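Von: Tyra Skjelbred
An: Stipendien-Verteiler
Datum: Oktober 2024
Betreff: Re: Bewerbungsunterlagen und Rabattgutscheine Kiani

Hallo Wajid, hallo alle,

danke für die Rückfragen, ich antworte gleich über die Liste, weil ähnliche Mails auch von anderen kamen.

Wajid Sandhu schrieb:
> Zwei Fragen zum Stipendium für das Sommersemester. Erstens: Muss das
> Gutachten der Schule wieder im Original vorliegen oder reicht ein Scan?
> Zweitens: Auf der Seite steht noch der alte Einsendeschluss aus dem
> Vorjahr. Gilt der 30. oder der 22. Januar?
> Außerdem hat mich eine Mutter gefragt, ob die Gutscheinhefte von Kiani
> noch verkauft werden und wie viel davon beim Verein ankommt.
> Gruß, Wajid

Zum Gutachten: Ein Scan reicht, solange Stempel und Unterschrift lesbar sind. Bitte als PDF in einer Datei zusammen mit dem Zeugnis schicken. Einzelne Handyfotos kann Iqra Mengal im Portal von Modgate nicht zuordnen und muss sie zurückweisen.

Zum Termin: Es gilt der 22. Januar. Der 30. stand im alten Merkblatt, das auf der Seite noch verlinkt ist. Ich habe Kulsoom Durrani gebeten, es auszutauschen. Wer schon Ausdrucke an Schulen verteilt hat, gibt dort bitte kurz Bescheid. Für Nachreichungen gibt es diesmal keine zweite Frist.

Zu den Gutscheinheften: Ja, die gibt es noch. Ein Heft kostet 30 Euro, davon gehen 2 Euro an die Druckerei, der Rest kommt in den Stipendientopf. Aus dem Frühjahrsverkauf sind 2086 Euro zusammengekommen, das Geld ist inzwischen auf dem Konto. Hefte bekommt man bei Iqra Qureshi, am besten vorher per Mail bestellen. Die Gutscheine von Eveck sind nicht mehr enthalten, dafür ist Sultar neu dabei. Alte Hefte bleiben bis zum aufgedruckten Datum gültig.

Noch ein Punkt, der im letzten Rundbrief gefehlt hat: Die Auswahlgespräche finden wieder in Präsenz statt. Wer einen weiten Weg hat, kann die Fahrkarte einreichen, bitte mit Namen und Bankverbindung auf der Rückseite. Einladungen gehen im Februar raus. Eltern können mitkommen, sind beim Gespräch selbst aber nicht dabei. 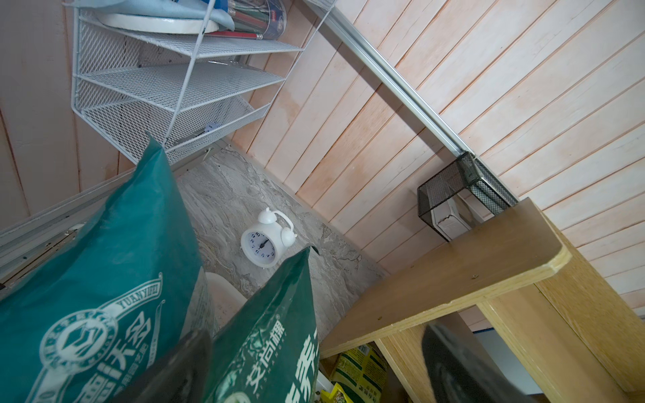
Wecker stellen: Bewerbungsschluss 22. Januar

Wer in der Auswahlrunde mitlesen möchte, meldet sich bitte bei mir. Wir brauchen noch Leute für die technischen Studiengänge, dort gab es letztes Mal zu wenige. Die Bewertungsbögen bleiben unverändert, nur das Feld für ehrenamtliche Arbeit ist jetzt etwas größer. Den Bogen schicke ich nach der Anmeldung zu.

Adressänderungen für die Liste bitte an Kulsoom und nicht an alle.

Viele Grüße
Tyra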